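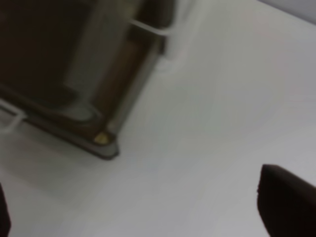
How Does a Trail Guide Know Where to Go?

Have you ever walked through a forest and thought, "Every tree looks the same!"? Trail guides walk through places like that all day long, and they get everybody home for dinner. Let's find out how they do it!

Looking backward

One of the first tricks a guide learns sounds a bit silly. Every so often, stop and turn around! A path looks very different when you are walking the other way. A big split rock that is easy to spot on the way up might be hidden behind a bush on the way down. When guides look back, they are saving a picture of the trip home in their heads.

Guides on the Masach Trail have nicknames for the things they pass. There's the Sleeping Bear (a lumpy boulder), the Elbow (a bent old pine) and the Noisy Place, where you hear the creek before you see it. Names stick in your brain much better than "that tree over there."

Reading the clues

Nature is full of hints! The sun comes up in the east and goes down in the west, so a guide who knows the time can work out directions from the sky. Water runs downhill, so the sound of a stream tells you something about the shape of the land. Footprints in mud can show that a deer came by, and sometimes even how fast it was going.

What about moss? Lots of people say it only grows on the north side of trees. It doesn't! Moss likes damp, shady spots, and those can be on any side.

Maps with wiggly lines

Guides carry a map and a compass too. Those thin wiggly lines on a hiking map are called contour lines, and each one joins up places that are the same height. Lines squeezed close together mean a steep climb. Lines far apart mean easy walking. The top of Eretine Hill is 612 feet high, and on the map its steep side looks like a stack of squashed noodles!

Try it yourself

Next time you go for a walk with a grown-up, pick five things along the way and give each one a name. On the way back, see if you can say which one is coming next. The kids in the Proltilcombe nature club play this every Friday after school, and their longest list so far has 18 names on it, including Grandpa's Nose and the Soggy Sofa!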